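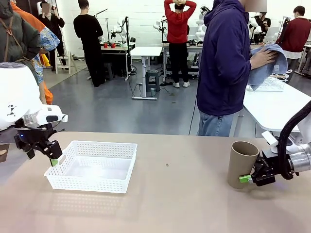 *A white plastic basket on a beige tabletop, with a gripper at its rim.*

I've been going to the recovery café in Clullcombe for eight months now, and I'd like to make a noisy case for it. We spend a great deal of energy in this county arguing over clinics and beds (and yes, we need both), but far too little on the long, ordinary stretch that comes afterwards.

Songül Sönmez opened the café in February with 27 people on her list. There are 146 today! They come in from Ratberg and Nodau, some of them on two buses, to sit with others who know what a bad evening feels like. You can turn up at 8 in the morning and get toast, help with a housing form and a proper laugh before work. I love the place.

What I admire most is that the people running the groups have been through it themselves. A doctor can tell you that cravings pass. Someone who was shaking in a doorway three winters ago can tell you what she did at four in the afternoon while she waited - and you believe her.

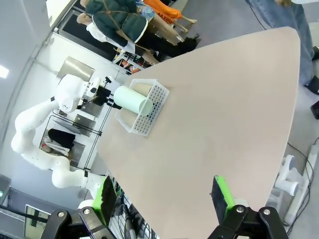

*The basket again, with a pale green cup lying across the top and a tan paper cup inside.*

The Lakatos Fund pays for 74 hours of staff time a month, and that grant ends next spring. I'd like the council to take it on, and to do the same for Ratberg, where the old library is still going spare. Go and visit before you vote on it. Stay for the toast, and ask Songül about the Nodau walking group, which I haven't even started on.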